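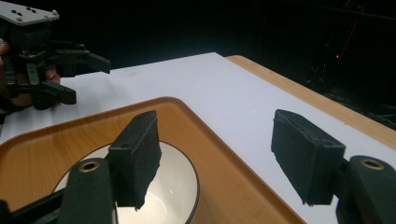

Guests remember whether the table was ready when they sat down, according to Petrică Tănase, and a tray that keeps plates together saves a host many trips to the kitchen. The remark came at the opening of the Ernthorpe Table Setting Program, which begins in September at the Barken Community Hall.

The program will offer 23 evening sessions on laying, serving and clearing a table at home. Each session lasts 2 hours and is open to up to 12 residents. Participants will work with everyday items – plates, serving trays and plain white table coverings – and will practice setting places for small family meals as well as larger gatherings.

Plalura, the housewares supplier, has provided $2,110 toward plates and trays. The items will remain at the hall after the program ends and may be borrowed by local groups for up to five days.

Sessions begin at 6:30 p.m. Registration is free and may be completed at the front desk of the Barken Community Hall. Places will be assigned in the order in which requests are received.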